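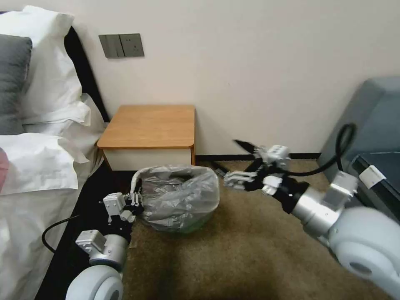
The liners are falling into the bins again. Same complaint as the last ticket, which was closed as "user preference," so I'm opening a new one and keeping a log this time. Product is the Tullberg rectangular wastebasket, guest room size, with the Iltach liners we were moved to in December. Guest drops something in, the edge of the bag lets go on one side, and the whole liner slumps to the bottom to be with it. Room 14 is the worst of them. The bin there lives by the nightstand, between the bed and the sofa, and it gets its liner like every other bin at Trusilholm, folded over the rim by someone who has done this before. I mention that last part on account of the first reply to the last ticket, which asked if we had tried folding it over the rim.

**Status:** open
**Priority:** I picked "high" and the form changed it to "routine"

**What we've tried**

- Folding the edge down farther. Holds better, looks like the bin is wearing a skirt.
- Knotting one corner to take up the slack. Works until the bag has to come out, at which point the corner knot hangs on to the rim and the rest of the bag leaves without it.
- A rubber band around the outside. Works very well. Vetoed on looks by the same people who chose the skirt.
- Turning the bin so the long side faces the bed. No effect on the liner. One guest told the front desk it was nicer that way.

**Log, morning**

9:20. Put in a fresh liner, pushed the air out with my fist, folded the rim. Fine.

9:35. Dropped in a magazine from standing height. The long side let go first.

9:40. Refolded, dropped the same magazine from kneeling height. Held. I don't think we can ask guests to kneel.

10:05. Looked at the carton. It says 39. The old carton, which is now holding the lost umbrellas, says 33. Both are liters, and neither carton mentions how wide the opening is, the one thing I'd like to know about a bag.

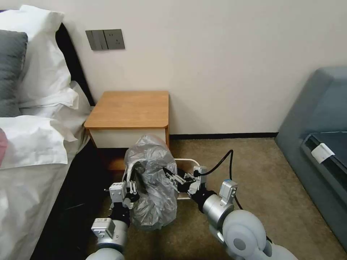 Ruaridh Farquharson replied at 10:50 to say that the stretch of the opening matters more than the liters, and that a 39 on that bin will always have slack at the rim no matter how nicely it's folded. He also asked how the full bags are coming out, as he has seen people haul them up by one side, and the plastic stretches, and then they blame the size. Would we please gather the neck first, knot it, and lift from the knot. He added that MacRitchie still stocks the 33 under a different item code and that the old code now gets you shower caps.

**Re: the above**

Thank you, and that explains the shower caps.

On the lifting: fair. I watched two changeovers and the bag came up by the side both times. I then did one myself to show how it should go and also lifted it by the side, so that's now in the log. We went over it again in 14 with the knot method. Gather, twist, knot, lift straight up.
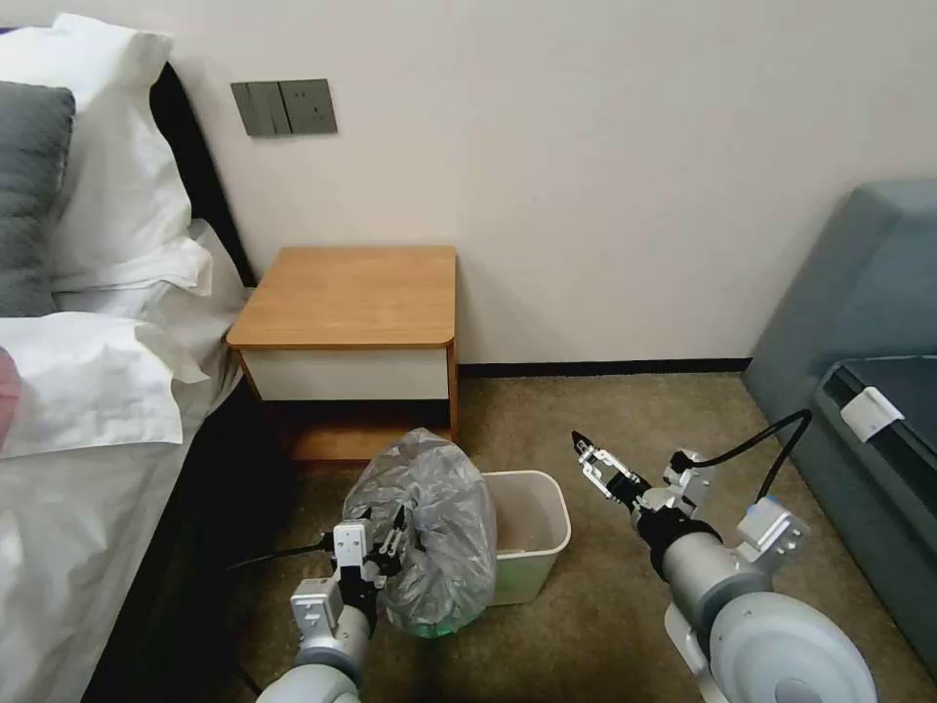

The other thing that came out of all this is that the bin isn't heavy enough to stay put. Lift a bag that's snug and the bin comes up too, gets an inch or so off the carpet, thinks about it, and drops. With the 39s you never see that, there's so much slack the bag slides right out. So the loose liner is bad at being a liner and very good at leaving. I'd still take the snug one. You hold the rim down with the other hand, and you only have to do it once a day.

**Log, afternoon**

1:15. Borrowed the last few 33s from the umbrella carton. Fitted one. Magazine from standing height, held. Magazine again, held. Shoe, held.

1:30. Wet towel, which is what guests really use the bin for. Held, but I didn't enjoy it.

1:45. Housekeeping asked where the old bag is supposed to go while the new liner is being fitted. The written procedure says "set aside." I've asked for something better than "set aside." The nightstand is at a handy height, and that's the problem with it. People put their water glasses there. 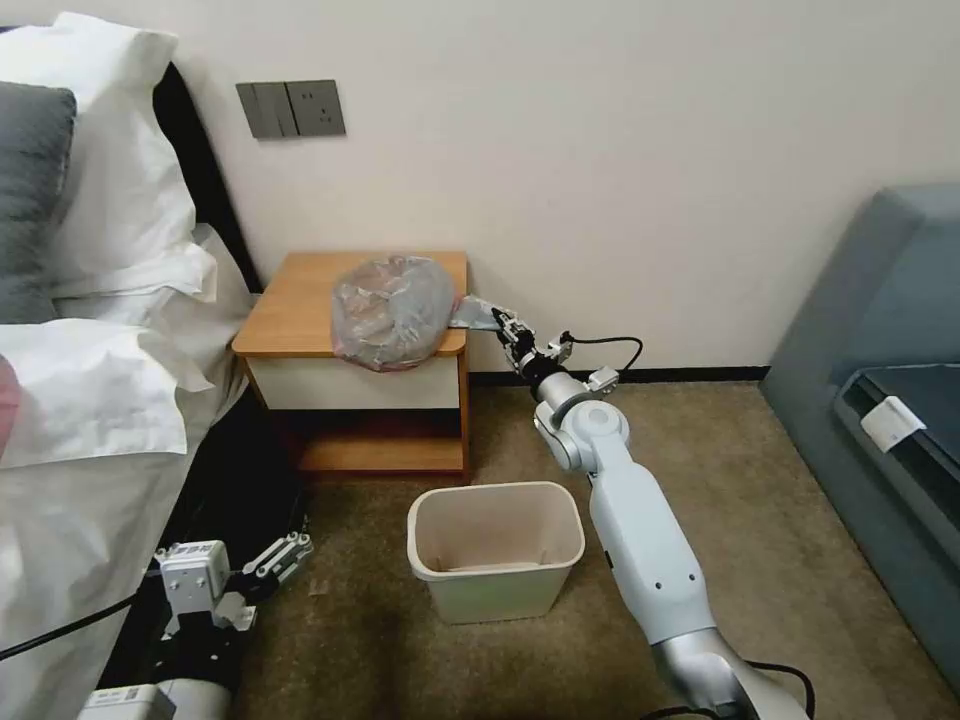
*Room 14: knotted bag on the nightstand, bin on the floor. See item 3.*

**Still open**

1. Correct item code for the 33s from MacRitchie, in writing, before anyone orders.
2. What to do with the remaining 39s. They're a decent fit for the tall bin in the laundry room, so please don't send a return label, we have nowhere to put one of those either.
3. Change "set aside" to "on the floor by the door" in the procedure, and wipe the nightstand if it went there anyway.
4. Rubber bands. I'd like it noted that they worked.

Leave this ticket open until the carton arrives and I've dropped the magazine in it.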